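Pesquisar neste site
Buscar

Infusão

A infusão é um método de preparo em que folhas ou flores ficam de molho em água quente para extrair os compostos solúveis. Usam-se em geral 100 ml de água por xícara. Raízes e cascas pedem decocção, com fervura. 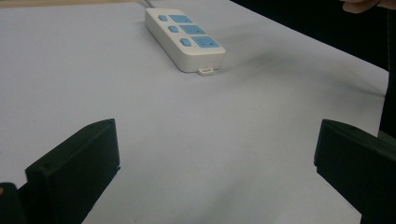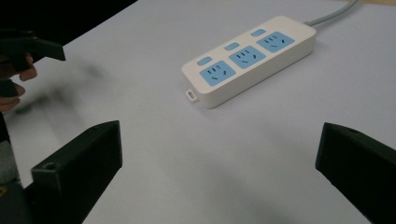

O recipiente fica tampado, o que reduz a perda de óleos voláteis. A camomila e a erva-cidreira são preparadas assim.

Última atualização: junho

Comentários

Yến Thái: E a hortelã seca?

Phúc Diệp: Também serve, em menor quantidade.

Hường Đàm: Faltou falar do tempo de repouso.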